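The Slowest Little Press in Utmont

I had been told to look for a yellow door. The door is green, and has been since spring, so I walked past it twice with my coffee going cold and finally got waved in by a woman holding a paste brush.

That was Nayeli Correa, and the paste was for a dragon's left wing. She makes picture books, the cut-paper kind, out of two rooms above a bike shop in Utmont, and she's just about to send her fourth one to the printer. It's called The Goat Who Kept the Lighthouse, and I'm going to say right now that I read it sitting on the floor and got a bit teary at the goat's birthday. (The dragon is a neighbor. He's only in it for six pages, but he makes them count!)

I came to ask how a person ends up doing this. Her answer was that she used to draw seed packets. Eighteen years ago she was working for a garden supply company over in Pastesley, painting the same radish over and over, and she started giving the radishes faces for her nephew. The nephew wanted to know what the radishes did at night. So she wrote that down, stapled it, and a teacher at his school asked for a copy, and then another teacher did.

The first real book, Radish After Dark, had a print run of 200. She sold most of them from a card table at the Saturday market and gave the rest to the library. The new one will be 400, and she gets a little pale when she says the number out loud.

What I love about her pages is how grubby the colors are, in a good way. She paints big sheets of plain paper first, whole afternoons of nothing but murky green or a brown like strong tea, and then cuts everything from those. The sea in the goat book took 147 strips. I know because she writes the count on the back of each finished board in pencil, along with whatever she was listening to. The storm spread says "147, baseball."

We talked a lot about scary bits. Her editor, who works from a kitchen in Nimon and has never once met her in person, wanted the dragon friendlier. Nayeli wanted him worse. They went back and forth by mail for most of a summer, and the dragon got smaller teeth but kept his awful temper. I think they landed in the right spot. My own kids liked a monster who was rude and a little sad, and they could smell a fake nice one from across the room.

She tests everything on a second grade class before she'll call it done. They sit on a rug and she reads from loose pages, and whenever somebody starts picking at their shoe she makes a mark in the margin. Page eleven had a lot of marks. Page eleven is gone now, and so is a walrus I would have liked to meet.

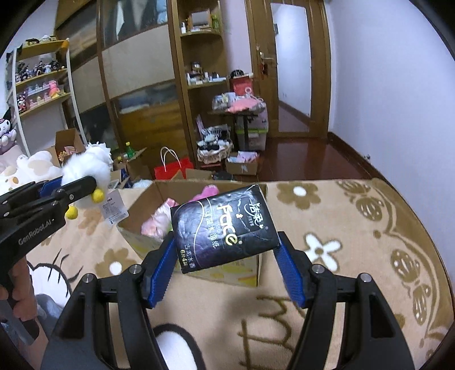 The text gets cut the same way the paper does. She showed me a first draft that ran to four sheets, and the final story would fit on a postcard if you wrote small. Her rule is that if the picture says it's raining, the words had better be talking about something else. I've been trying that in my own writing all week and it's much harder than it sounds.

Money came up, because I always ask. The books pay for themselves and the paint, and that's where it ends. Two days a week she does lettering for the Muñoz bakery, menus and cake boards and the big window at holidays, and she says a good long "Congratulations" in icing has done more for her hand than art school did.

The goat book comes out in November, and there'll be a reading in the bike shop downstairs with the bikes pushed back against the wall. She's making a paper lighthouse for it, taller than she is, and when I left she was still trying to work out how to get it down the stairs.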